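Home | Modules | Notes | Reading lists | Contact

Employment Law, Handout 7: Pay, deductions and who you can sue for them

Right, this is the one everybody asks me about in office hours, so I've typed my notes up properly this year. They follow the lecture fairly closely, apart from the bit on holiday pay, which I rushed and have moved to Handout 8.

Start with the contract. I know, I say that every week! But most wages claims are won or lost on what was agreed, and you'd be amazed how many people go straight to the statute and never read the offer letter. Wages for our purposes means any sum payable to the worker in connection with the job: basic pay, commission, a bonus that has been declared, holiday pay, sick pay. Expenses are out. So are loans and advances, and so is redundancy pay, which has its own route.

The basic rule in Part II of the Employment Rights Act 1996 is in section 13. An employer can't make a deduction unless a statute allows it, or the contract allows it, or the worker agreed to it in writing beforehand. Underline "beforehand". A signature collected after the till came up short is no good for that shortage.

Our worked problem (keep it, we use it again in December)

Menaka Dissanayake packs orders for Koder, a small firm in Nostdale. Her contract says she may receive a yearly bonus "at the company's discretion". In the spring her manager, Dušan Radulović, emails the whole team to say each of them will get £500 with their next pay. When the payslip comes she has the £500, but £84 has gone under the heading "damage". There is nothing in her contract about damage and she has signed nothing.

Have a go before reading on.

The two questions are whether the bonus was wages at all, and whether the £84 could lawfully come off. On the first, a discretionary bonus isn't payable just because people hope for it, but once the employer has told the worker it will be paid on a particular date it starts to look very much like wages. The email does a lot of work here. On the second, I can't find a statute, a term or a prior written consent, and neither could the seminar group. Mitra Shojaei argued that Menaka had accepted the deduction by carrying on working (a good try, and worth a paragraph in an answer), but silence after the event won't give you consent in writing before it.

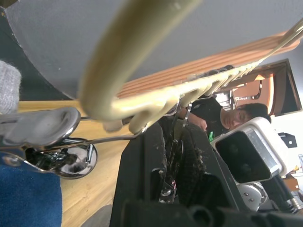 Reading time: 3 min

Now time limits, where people come unstuck. The tribunal claim has to be brought within three months, less a day, of the payment from which the deduction was made. If there's a series of deductions you count from the last one. Early conciliation through Acas comes first and it pauses the clock, so write the dates down the side of your page when you plan an answer.

The alternative is a breach of contract claim in the county court, with six years to bring it. Slower, and there may be fees, but handy if the three months have gone.

For the seminar: read the Petek problem on page 14 of the module pack and come ready to argue for either side. Vesna Stojanovska's group has the employer first.

2 comments | Share this page

This site uses cookies to remember your settings. Accept | Manage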